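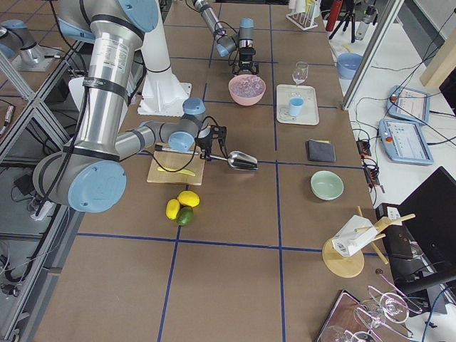

lemons, lime, ice-like pieces in the pink bowl, scoop. glasses on the tray bottom right

Drink station layout, what would you change?
Posted by kevgate_1305, 29 June 2022

Trying to get a decent setup for citrus drinks on one long table. Brown paper down, blue tape for zones. Fruit and board together, ice up top, serving tray next to the ice. Is the white tray in the right spot? Feels far from the lemons. Be brutal, in a rush

natanael_v
Board's fine. Glasses on their sides is a no from me. Stems crossed like that, you WILL chip one. Stand them up or hang them on the peg thing

plistex582
Disagree w/ natanael. Standing stemware gets knocked over by elbows. On its side in a tray with a lip = safe. Put a towel under tho

natanael_v
I did bar at a wedding place for 2000 guests over one October. Sideways glasses roll. Not arguing it again

kevgate_1305
ok ok. Pegs are holding a carton right now so it'd have to move. More stuff on the layout --
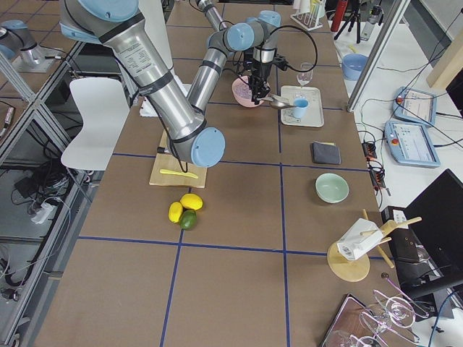

I want the yellow knife to stay on the board, it's plastic and fine for limes, kind of squashes lemons. The gray cloth lives by the green bowl. Green bowl is for peels and seeds, so maybe it should be closer to the board?? Right now I'd be dripping juice across the table every time

jarkenia
Yes move the green bowl. Swap it with the cloth if you want, just get it next to teh fruit. Also a real knife please, plastic on a lemon is misery

plistex582
Plastic is ok if kids are helping. Score the skin first

jarkenia
Nope. Serrated or nothing

Josué Bezerra
Tape squares are smart, stealing that. I'd keep ice next to the tray, short trip from scoop to glass. Test tube rack at the back, is that for syrups?

kevgate_1305
maybe, havent decided. Moving green bowl tonight, leaving the glasses down for now -- sorry natanael

natanael_v
your glasses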